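Print | E-mail

I moved from a house to a one-bedroom in Wosta last fall and had to relearn how to do laundry. A thread on hand washing wool, with what I do now and what I quit doing.

I own 11 sweaters. Four are lambswool, the rest are merino or a blend. I used to send them all to the cleaner on Culero Street and it cost more every winter. Last year I took in two and did the rest at home.

Most wool doesn't need washing very often. I air mine on a chair by the window overnight after wearing them. A sweater worn over a T-shirt can go a couple of months. One worn on bare skin gets maybe five or six wears.

Check the tag first. If it says dry clean only and the sweater has a lining or shoulder pads, leave it to the cleaner. If it's a plain knit and you paid very little for it, you can decide for yourself. I've washed three of those and they came out fine. I wouldn't do it with a gift.

Water: cool to barely warm. I used to run it as cold as it would go, and the soap never rinsed out all the way. Now I go for the temperature where my hand doesn't notice much. Keep the rinse water the same as the wash water. A big jump between the two is how I felted a gray cardigan.

Soap: I use the Skandach wool wash, the unscented one. A capful for a sink of water. The bottle says you don't have to rinse it. I rinse it anyway. Before that I used baby shampoo and it did the job, but it foams a lot and you spend a long time getting rid of the foam.

Regular detergent is a mistake I made for years. Mine had enzymes in it, which are meant for food and sweat stains and aren't kind to wool. It's printed on the back in small type.

Turn the sweater inside out. Push it under until it stops floating. Leave it alone for 10 or 15 minutes. No rubbing and no wringing. If there's a spot on the cuff, press some soap into it with a thumb and let it sit.

Lifting it out is where people stretch things. A wet sweater is heavy and if you pick it up by the shoulders the body grows a couple of inches. Let the water drain first, push the sweater against the side of the sink, then scoop the whole lump from underneath with both hands.

Then the towel. Lay the sweater flat on a dry bath towel, roll it up like a sleeping bag, and kneel on the roll. For anything thick I do it again with a second towel. This takes more water out than you'd expect and saves a day of drying. 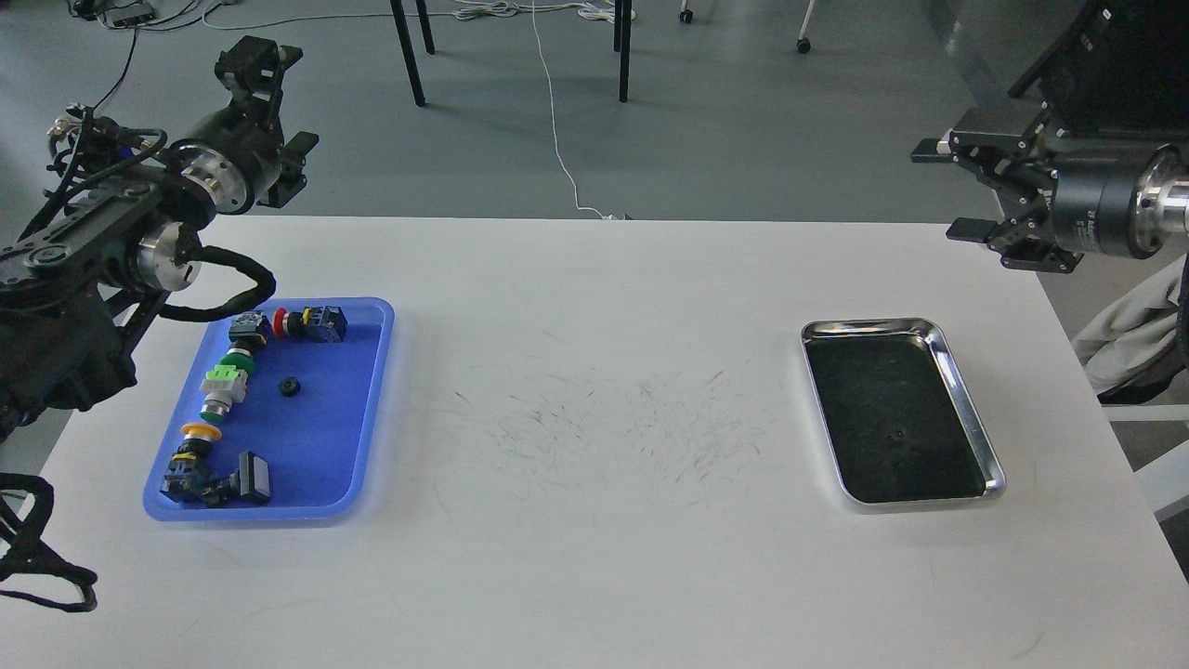 Can you put a wool sweater in the spin cycle if you don't feel like doing the towel roll?
Many knits can take a short, slow spin in a mesh bag with no heat, but I'd start with a sweater you don't care much about, and I'd skip it for anything loosely knit.

Drying: flat, out of the sun, away from the radiator. I have an Ogura mesh rack that sits over the bathtub. Merino dries overnight on it. Lambswool needs most of two days, and I flip it the first morning.

Measure before you wash. I resisted this for a long time as too fussy. Chest, length, sleeve, written on a sticky note. When the sweater is damp you can nudge it back to those numbers with your hands, and after it dries you mostly can't.

Pilling. Wash won't fix it. I go over mine with a sweater comb once everything is dry, on a flat surface, pulling lightly in one direction. The battery shavers are faster and I put a hole in an elbow with one.

Dark colors bleed some, mostly the first couple of times. I do the navy one by itself. The rest can share water if you go light to dark. I stop at three sweaters, then start over with a clean sink.

Moths, because somebody always asks. They like dirty wool better than clean wool, so wash before you store. I keep mine in zippered cotton bags from May on. Cedar blocks smell nice to me and I have no idea if they do anything once the smell fades.

Time: I do a batch on Thursday evening, starting after dinner. Eight minutes of work per sweater, not counting the soak. The slow part is waiting for the rack to free up, so I only do two or three a week.

Things I still pay for: a wool coat, a blazer, and one sweater with leather patches. I tried the patches once with a damp cloth and they dried stiff.

If yours already shrank a little, soak it in cool water with hair conditioner for half an hour, towel it, and pull it gently back out while it's damp. I got about an inch of sleeve back on a merino crewneck. The gray cardigan did not respond and is now two potholders.

Adding one more. Fold sweaters for storage. Hangers leave points in the shoulders, and steaming them out takes longer than the folding does.

Contact | Copyright, all rights reserved | Back to top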